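Trondis 5 bean bag support - review after one season

Quick one, I'm packing for the coast and promised people I'd get this up before I left. Several of you asked in the comments what I'm using under the long lens these days. It's the Trondis 5. Bought it myself, full price, no discount code, sorry.

First the basics. It's a bean bag. Two lobes with a saddle between them, drapes over a car window or a fence rail or a log. You buy it empty and fill it. Outer fabric is a tough woven thing, the top panel is softer and grips the lens foot pretty well. Zipper on the end with an inner liner so you don't spill filling all over the back seat. Ask me how I know about that with my old one.

Filling. I tried three things.

Buckwheat hulls - light, quiet enough, a bit too springy for a big lens. OK for walking.

Rice - heavy, solid, great until it gets damp. Don't.

Plastic pellets - what I ended up with. Noisy when you shift the bag, and a heron 10 yards away will absolutely let you know it noticed. But they dry out fast and mice don't want them.

Wiebke Petersen uses hers with bird seed and says she tops off the feeders with it at the end of the trip. Smart. I'm too lazy.

So how does it shoot. Most of my time with it was at Draddale, the reed beds on the north side, parked on the gravel pull-off with the window down. Bitterns, harriers, one otter that I completely botched. Came home from the best morning in April with 3,000 frames and the keepers were sharper than anything I got off the monopod last year. Slow shutter stuff too, which suprised me. I was down at 1/60 before sunrise and still getting usable eyes.

Key thing is the saddle. On the Lammers bag I had before, the lens slowly rolled left and you'd fight it all morning. The Trondis holds where you put it. Panning is good for maybe a third of the swing and then you have to lift and reset. Flight shots from the car, fine for harriers, hopeless for swallows. Then again everything is hopeless for swallows.

Turn the engine off. I shouldn't have to say it but every year there's somebody idling in that pull-off wondering why nothing is sharp.

Things I don't like:

The strap. Too short, stitched in, digs into your neck once the bag is full. Pejman Zamani cut his off and put on an old camera strap with two split rings, took him an evening. I'll do the same when I get to it.

The color. Olive on the website, something closer to mustard in person. Birds don't care. I do a little.

The price. $168 for an empty bag. There, I said it. The Lammers is a lot less and if you shoot a shorter zoom you will not see the difference, get that one and spend the rest on gas.

The zipper pull is metal and it clinks on the door. Bit of tape fixed it. 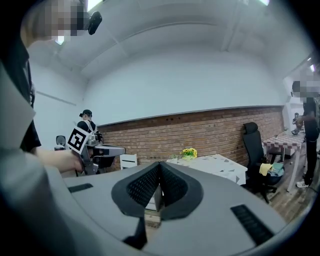
Black pads, gray body, and a narrow slit where the pads meet.

Ground use. Flopped flat it's OK for shorebirds, lens sits low enough to get that soft foreground. On wet sand the bottom soaks it up though and you carry the extra weight back. I've been putting a trash bag under it. Hauke Weidemann has a frying pan he slides along the beach with his bag inside - looks ridiculous, gets beautiful dunlin.

Flying with it: go empty, buy filling there. Liner folds up to nothing. I took it to see Wiremu Tomoana last year, bought rice at the supermarket (I know, I know) and we had no rain for the entire trip so I got away with it.

Would I buy it again? Yes, for a heavy prime and a lot of hours in the car. If you mostly walk, no, get a decent monopod and leave it at that.

Someone wanted a comparison with the Tirnoseo window clamp. Haven't used it enough. Guangming Ding is lending me his for the tern colony so I'll write that up seperately, probably a couple of weeks after I get back. Comments are open but I'll be slow to answer, the signal out there is terrible.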